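Lostia Striped Placemat and Table Setting Pieces

Item group: Table and Breakfast
Sold by: Waltix Home Supply
Page updated Dec 28, 2023

The Lostia placemat is a plain striped mat for one place at the table. It comes flat in a sleeve and lies flat once it is out. If yours shows a bend from shipping, turn it face down under a heavy book overnight.

The stripes are narrow, white and dark gray, and they run the length of the mat. You can lay it the usual way, with the long side facing you, or turn it so that it runs away from you. Turned the second way it takes up less of the table's width, and a rack or a tray fits next to it. Customers with small desks and wall tables tend to use it like this.

We stock the mat as a single piece. The saucer, cup and spoon are Farkas pieces and are listed on their own page. The saucer has slightly squared corners. The cup is white ceramic with a rounded bowl and a small handle. The spoon has a long, thin black handle that stands well clear of the rim, so it is easy to pick up without touching the cup. All of them are open stock, and you can replace one without buying a set.

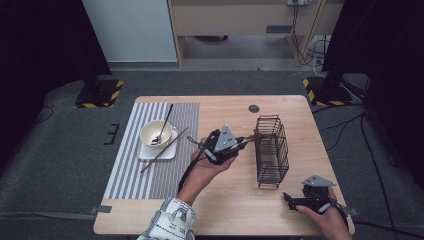

Wilma wrote in to say that she has had two of the mats since September and that the white stripes show coffee sooner than the gray ones do. She wipes hers after every breakfast with a damp cloth and a drop of dish soap and has had no marks stay. She would like to see the same mat in a darker color. We have passed that on to Lostia, but there is no second color on the current list.

The dark wire rack is the Vemau upright. It is a tall rectangular basket made of thin wires, open at the top, with wire dividers inside. Use it for napkins, mail, thin books or folded cloths. Small items such as clips and pens will fall through the wires, so put those in a cup first. The rack stands directly on the table. On a soft wood top, add felt pads under the corners, which we sell in packs of 4.

Care

Placemat: wipe clean. Do not machine wash, do not iron. Let it dry flat before putting anything on top of it.
Cup and saucer: wash by hand or in the top rack of the dishwasher.
Spoon: wash by hand. Do not leave the handle soaking.
Rack: dust with a dry brush. Dry it right away if it gets wet.

Ordering

Stock number for the placemat is 3,032. Please give this number if you order by phone, as Lostia makes another striped mat in a smaller size that we do not carry. Trade orders are filled up to 500 pieces from the warehouse. Larger orders go through the maker and take longer.

Unused items can be returned within 30 days in their original sleeve or box. The rack carries a 365 day guarantee against broken welds. Scratches from normal use are not covered.

Tables shown on this page are not for sale.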